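Workshop tips: recording sorting examples for a learning arm

Updated 4/9/24

Fill the basket right up. Starance learned very little from our tidy ones, so mix hard, soft and see-through things together.

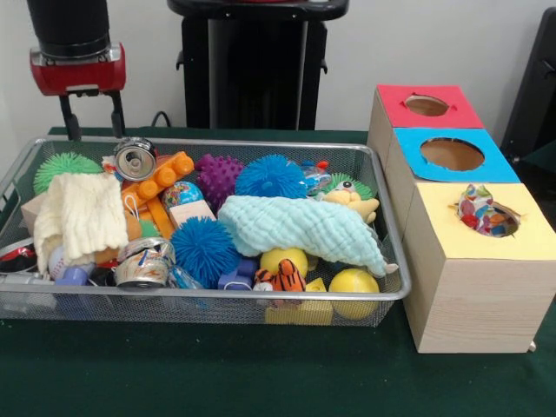
Basket of toys and the three boxes, red, blue and yellow.

Keep the moves slow near the rim. Cloth is the worst for snagging, so lift it straight up and wait 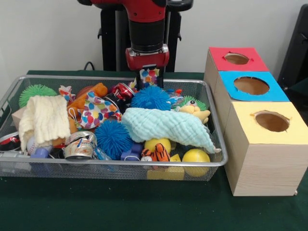
until it hangs still before going across to a box. If a pick fails, leave it in the recording and mark it as a miss. We aim for 400 picks before training, and stir the basket every five.

Use more than one view. Check that the boxes and the basket both show from overhead.

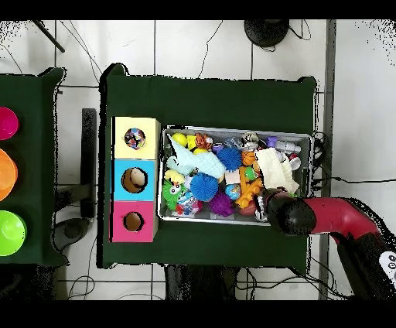 Saving and naming

Copy each batch to two drives the same day. Put the cloth colour in the file name, as lighting on green shifts by evening. 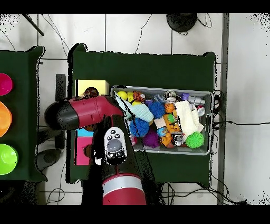 Dillside wrote in to say that they stir after every pick, and that their misses dropped once they stopped sorting by colour.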